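Against the Pleated Tablecloth
Iddrisu Boateng

A table that serves for sorting and packing should have a flat cover or none. Most households I visit do the opposite. They put a decorative cloth on the table they use hardest, then lay out tape, paper, bottles and cartons on it.

Pleated cloth is the worst choice. A ridge a few millimeters high is enough to turn a cylinder, so a roll of paper or a bottle on its side settles along the pleats or drifts until it meets something heavier. Boxes fare better but rock when written on. Loose caps end up in the folds.

The usual defense is that cloth protects the surface. It does, poorly. It passes liquid through and keeps the stain. A wipeable mat 80 cm across does the same job and can be cleaned in place.

I tested this at home in June. With the cloth on, clearing the table took 3 minutes, mostly spent on small items. With the cloth off it took 2. The saving is minor, but it repeats every evening.

Round tables add a second fault. The hem hangs unevenly, bunches toward the middle when leaned on, and drags whatever stands near the edge.
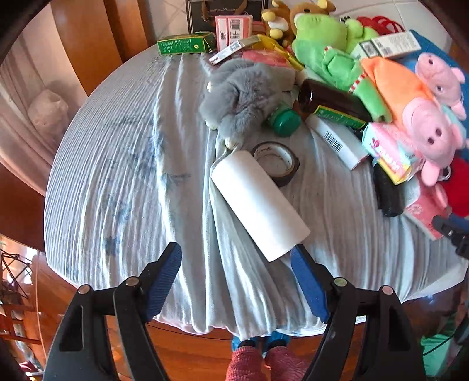 Soft goods are the one exception. A plush toy stays where it is dropped on any fabric. Tape laid flat also holds its place, and I would store it that way on any table.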